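Home / Interior doors / Flush doors / Relten

Relten flush door set, light grey with beige-grey frame

Sold by Breltari
Made by Leinonen
Usually ready to collect in 6 working days

Relten is a plain interior door for homes, small offices and storage rooms. It comes as a set with door leaf, frame, trim, bottom strip and hinges, so you do not need to look for the parts in different places. The handle is chosen separately, as many customers already have handles from the other rooms and wish to keep the same ones.

We have sold this door since we opened our showroom, and it is still the one we are asked for most often. It has no panels, no glass and no grooves. Some people find it too simple when they see it alone, and then they come back after they have looked at it beside their own floor and wall colour.

Details

Leaf: flush, smooth on both sides
Leaf colour: very light grey
Frame and trim colour: pale beige-grey
Bottom strip: light beige, to match the frame
Hinges: metal, grey
Opening side: left or right, please say which when you order
Narrowest leaf: 600 mm
Other widths: made to order
Guarantee: 2 years on the leaf and the hinges
Use: indoors only

About the colour

The leaf is painted at the factory. The grey is very light, and beside a cream wall it can look almost white. Beside a pure white wall you will see the difference more clearly. The frame is a little warmer than the leaf. This was a wish from Leinonen's own designers, and we were not sure of it in the beginning, but in a corridor with little daylight it gives the doorway a soft outline. If you prefer leaf and frame in one colour, please look at the Gultidell set instead.

Colour samples can be borrowed from the showroom. Please look at them in the room where the door will hang, both in the morning and in the evening with the lamps on.

Measuring

Measure the width of the opening at the top, in the middle and at the bottom, and write down the smallest of these. Do the same with the height on both sides. The frame needs 20 mm of free space in the width for packing and adjusting. In older houses the walls are seldom straight, and then it is better to ask us before you order. A photo of the opening together with your measurements is helpful.

Please measure from the finished floor. If you are going to lay a new floor later, tell us the thickness and we will calculate with it.

Left or right?

This is the most common mistake in our orders, so we ask you to read it twice. Stand on the side where you can see the hinges when the door is closed. If they are on your left, you have a left door. If they are on your right, you have a right door. Other shops may use another rule, so do not copy the word from an old receipt.

Fitting

Two persons can fit the set in one afternoon if the opening is prepared. The frame is fixed first, then the leaf is hung, and the trim is put on last. Do not fasten the trim until you have opened and closed the door many times and are satisfied with how it moves. The hinges can be adjusted with an ordinary hex key, which is in the packet with the screws.

The set should lie flat indoors before fitting, in the room where it will be used. Do not lean the leaf against a wall for a longer time – it can bend.

Cleaning

Wipe with a soft cloth and lukewarm water with a little washing-up liquid. Dry afterwards, especially along the bottom edge. Do not use scouring powder or rough sponges on the painted surface. Small scratches can be repaired with the touch-up paint, which we sell in both the leaf colour and the frame colour.

From our customers

"We changed the doors upstairs in May and took Relten for all the rooms. The delivery was on time and the frame was well packed. I would have liked a thicker instruction booklet, but Mal-soon Kwon in the shop answered my questions by telephone."
– Katherine Muñoz

Ordering

Send us your measurements, the opening side and your choice of handle through the order form. You will receive a drawing to approve before anything is made. After you have approved the drawing, sets in special widths cannot be returned.

The bottom strip is included in the price, and we advise you to keep it also where the floor is the same in both rooms. It covers the joint in the floor and makes the doorway look finished all the way down. With the door closed, the strip runs between the two sides of the frame in a light beige that matches them, while the leaf stays a flat, very light grey. The small metal hinge on the left side of the frame is grey too, so it suits most handles in steel or matt chrome. On a white painted wall the whole set looks calm, and it is easy to combine with furniture you already have. 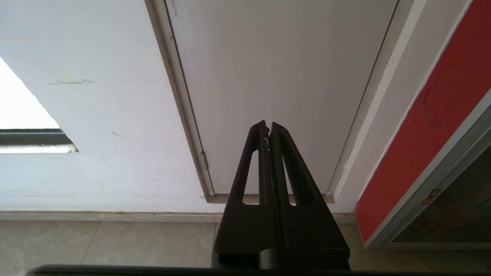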